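Week 4 notes: Heat loss from small vessels

Home Unit outline Notes Tutorials Contact

These notes cover the second half of the heat transfer block. They assume you have read the Week 3 notes on conduction through plane walls and have attempted the first tutorial sheet. Corrections to Renu Uniyal, who looks after the notes for this block.

4.1 The lumped model

Take a vessel holding a mass m of water with specific heat c, at a uniform temperature T, in a room at constant temperature Ta. If the rate of heat loss is proportional to the temperature difference, an energy balance gives

m c dT/dt = –U A (T – Ta)

where A is the outside area and U is the overall heat transfer coefficient. The solution is an exponential decay towards Ta with time constant

tau = m c / (U A)

The word "uniform" does a lot of work here. In a liquid, natural convection mixes the contents fairly well while the liquid is hot, and the assumption holds. In a solid it has to be checked with the Biot number, Bi = hL/k, and the usual criterion is Bi less than 0.1. Students often apply the criterion to water using the conductivity of still water and conclude that the model fails. The water is not still, so that k is the wrong one to use.

4.2 Resistances in series and parallel

Heat leaves by several paths. Through the side wall it crosses the inside film, the inner wall, the insulating gap or layer, the outer wall and the outside film, in that order. These are in series and their resistances add:

R(side) = 1/(hi Ai) + R(wall) + R(gap) + 1/(ho Ao)

The base and the top are separate paths in parallel with the side, so it is their conductances that add. For a well-insulated side wall R(gap) dominates, and improving the outside film makes almost no difference to the side loss. For a plain single-walled ceramic cup the films dominate, and the wall can be neglected.

Note that Ai and Ao differ. For thin walls the difference is ignored. For thick foam jackets use the cylindrical form, ln(ro/ri)/(2 pi k L).
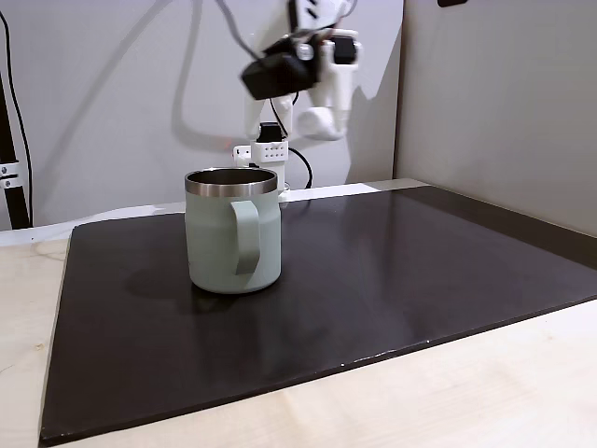 The outside film coefficient ho has a convective and a radiative part. For a surface near room temperature in still air the two are of similar size, and leaving out radiation is the most common error in the tutorial submissions. The linearised radiative coefficient is

hr = 4 e s Tm^3

with e the emissivity, s the Stefan-Boltzmann constant and Tm the mean of the surface and surroundings temperatures in kelvin. Most paints have an emissivity close to 0.9 in the thermal infrared whatever their visible colour. Bare polished metal is much lower.

4.3 The open top

Evaporation is treated separately, as it is not proportional to T – Ta. The driving quantity is the difference in vapour pressure, which rises steeply with temperature. From a free surface of hot water the evaporative loss exceeds the convective and radiative losses combined over most of the range we care about. Three consequences follow.

First, a semi-log plot of T – Ta against time for an open vessel is a curve, steeper at the start. Do not force a straight line through all of it. Fit the late portion if you want a value for U A, and say in the report which portion you used.

Second, fitting a lid to an uninsulated cup often does more than insulating its wall.

Third, mass is lost during the run. The loss is small but it can be measured, and it gives an independent check on the evaporative term through the latent heat.

4.4 Worked problem

A vessel holds 400 g of water at 80 degrees C in a room at 20 degrees C. It is closed, so evaporation may be neglected. The combined conductance U A is 0.35 W/K. Find the temperature after 30 minutes.

m c = 0.400 x 4180 = 1672 J/K

tau = 1672 / 0.35 = 4777 s

t / tau = 1800 / 4777 = 0.377

T = 20 + 60 exp(–0.377) = 61.2 degrees C

The heat capacity of the vessel has been left out. For a thin inner wall this is acceptable. For a heavy ceramic cup it isn't – the initial drop on filling can reach several degrees, and it should be handled as a separate mixing step before the decay begins.

4.5 Laboratory session

Groups use the Kondatex loggers and the type K probes. Sverre Aasen will demonstrate the set-up at 2 pm, and Kuldeep Kandpal marks the logbooks.

Weigh the vessel empty, filled, and again at the end of the run. Record the room temperature at the start and finish. If it has drifted by more than one degree, use the mean and comment on it. Set the logging interval to 7 seconds, which is the shortest the older units will hold without dropping points. Keep the probe tip clear of the wall and at mid-depth. Do not stir during the run unless your group has been given the stirred case.

Vessels are to stand on the cork mats and away from the fume cupboards, where the air speed is high enough to change ho noticeably. Last April two groups reported coefficients nearly double the others for this reason.

4.6 Reporting

State U A with an uncertainty. The slope uncertainty from the fit is not the whole of it; the probe calibration enters as well, and so does the choice of fitting window. Vikas Tyagi's sheet on combining uncertainties is under Tutorials.

Plots need axis labels with units. Temperature differences may be given in K or degrees C, but pick one.

Reading before Week 5: the section on fins in the course text, omitting the derivation for the annular case. Shalini Rawat will take that lecture.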